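Release notes for the current version are in `CHANGES.md`. Anyone upgrading from the February release should read the section on postcodes first, as the column has changed type.

# Loron: trade listings for pool and sauna suppliers

Loron is a cleaned, machine-readable copy of the supplier listings printed in the Didunport buyers' guides. It covers firms that sell, fit or service swimming pools, saunas, steam rooms and plant-room equipment for hotels, holiday parks and private clubs. The guides themselves are typeset from the same tables, so a listing here should match the printed entry for the same issue.

| Item | Value |
|---|---|
| Listings | 834 |
| Distinct firms | 299 |
| Tables | 3 |
| Guide issues covered | 5 |
| Format | CSV, UTF-8, comma separated, header row |
| Maintainer | Maya Kassab |
| Data checks | Jad Issa |
| Category scheme | Miroslava Kadlec |

A firm has one listing per category per issue. A firm that appears under both "sauna cabins" and "heaters and controls" in two issues therefore has four rows in `listings.csv` and one row in `firms.csv`.

## Files

- `firms.csv` holds one row per firm.
- `listings.csv` holds one row per printed entry.
- `categories.csv` holds the category codes and the headings used in print.

Join `listings.firm_id` to `firms.firm_id`, and `listings.cat_code` to `categories.cat_code`. Both joins are complete in this release. No listing points to a missing firm or category.

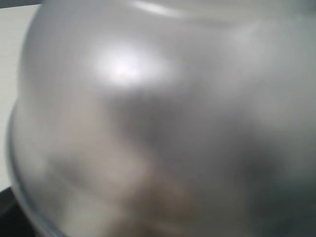

*Frosted, translucent surface with a highlight, close up.*

## Fields

### firms.csv

| Field | Type | Notes |
|---|---|---|
| `firm_id` | text | Stable between releases. Never reused. |
| `trading_name` | text | As supplied by the firm. Capitals kept. |
| `legal_name` | text | Blank where the same as the trading name. |
| `postcode` | text | Outward part only. |
| `web` | text | No protocol, no trailing slash. |
| `trade_only` | `y` / `n` | `y` if the firm does not sell to the public. |
| `status` | text | `active`, `merged` or `closed`. |
| `merged_into` | text | A `firm_id`, filled only when status is `merged`. |

### listings.csv

| Field | Type | Notes |
|---|---|---|
| `listing_id` | text | Unique within the release. |
| `firm_id` | text | See above. |
| `issue` | text | Issue code as printed on the spine. |
| `cat_code` | text | See `categories.csv`. |
| `entry_type` | text | `free`, `bold` or `display`. |
| `blurb` | text | Up to two sentences. Often blank. |
| `page` | integer | Page of the printed guide. |

### categories.csv

| Field | Type | Notes |
|---|---|---|
| `cat_code` | text | Short code, lower case. |
| `heading` | text | Heading as printed. |
| `parent` | text | Blank for top-level headings. |

## How the data was gathered

Firms fill in a form before each issue closes. The form goes to every firm in the previous issue and to any firm that has asked to be added. Replies are keyed into Prelteo, the listings database, by the advertising desk. Where a firm does not reply, its previous entry is carried forward once and then dropped.

The export is taken from Prelteo after the guide has gone to press. Three steps are then applied by script:

1. Leading and trailing spaces are removed, and double spaces inside names are reduced to one.
2. Web addresses are put in lower case and shortened to the host name, unless the firm's page sits on a shared site.
3. Firms with the same legal name and the same outward postcode are flagged as possible duplicates. Jad Issa goes through the flagged pairs by hand.

Blurbs are not edited after export. Spelling errors in a blurb are errors that were also in print.

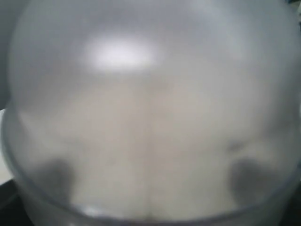
Named contacts, telephone numbers and email addresses were collected on the form and are left out of the export. They are not held in any of the files here and will not be added on request.

## Categories

The scheme was redrawn by Miroslava Kadlec before the most recent issue. The old scheme had a single heading for water treatment, which had grown too long to be of use in print. It is now split into dosing equipment, filters and media, test kits, and chemicals. Older listings were recoded to the new headings from the text of the blurb. Where the blurb was blank, the listing was placed under the parent heading `water` and left there.

Steam rooms and saunas share a parent. Cold plunge pools sit under `pools`, although several firms have asked for them to be moved to `sauna`. That question is open and the code may change.

The heading "consultants and training" includes firms that sell nothing else. It also includes a few suppliers who offer a one-day course with each installation. There is no field that separates the two.

## Known problems

- `page` is wrong for about 5 display entries in the earliest issue, where a late advertisement moved the text over by a page.
- `trade_only` was not asked on the form for the first two issues. For those, the value was filled in from the firm's later replies. Firms with no later reply are set to `n`.
- Two firms trade under the name Boutros. They are unrelated and have separate `firm_id` values. Check the postcode before treating them as one.
- Firms in the Channel Islands have valid outward codes, but some postcode tools reject them.
- `closed` is only set when a firm has told the desk, or when mail has been returned. A status of `active` means that no notice has been received.

## Suitable uses

The tables can be used to count entries by category and issue, to follow a firm's entries over time, or to build a lookup list of suppliers. They have also been used to test name-matching scripts, for which the `merged` rows are handy.

They should not be used to measure the size of the market. Entry is voluntary, a free entry costs the firm only the time to fill in the form, and large groups often list each depot under its own name. A listing is not a mark of quality and does not show that a firm holds any certificate or belongs to any trade body. Display entries are paid for.

## Loading

```python
import pandas as pd

firms = pd.read_csv("firms.csv", dtype=str)
listings = pd.read_csv("listings.csv", dtype=str)
listings["page"] = pd.to_numeric(listings["page"])

full = listings.merge(firms, on="firm_id", how="left")
```

Read every field as text first. Some category codes look like numbers and will lose a leading zero if left to the reader's defaults.

## Corrections

Firms that want to change their own entry should write to the advertising desk, care of Lise MacDonald. Changes made there reach this dataset at the next export. Faults in the files themselves, such as broken joins or bad encoding, should be raised as an issue in this repository with the `listing_id` or `firm_id` concerned.

Dima Yammine wrote the export script and still answers questions on it, usually before 10 am.

## Licence

The tables may be copied and adapted for any purpose with credit to Didunport. The blurbs remain the copyright of the firms that wrote them and may be quoted only as part of a listing. Page layouts and display artwork are not included.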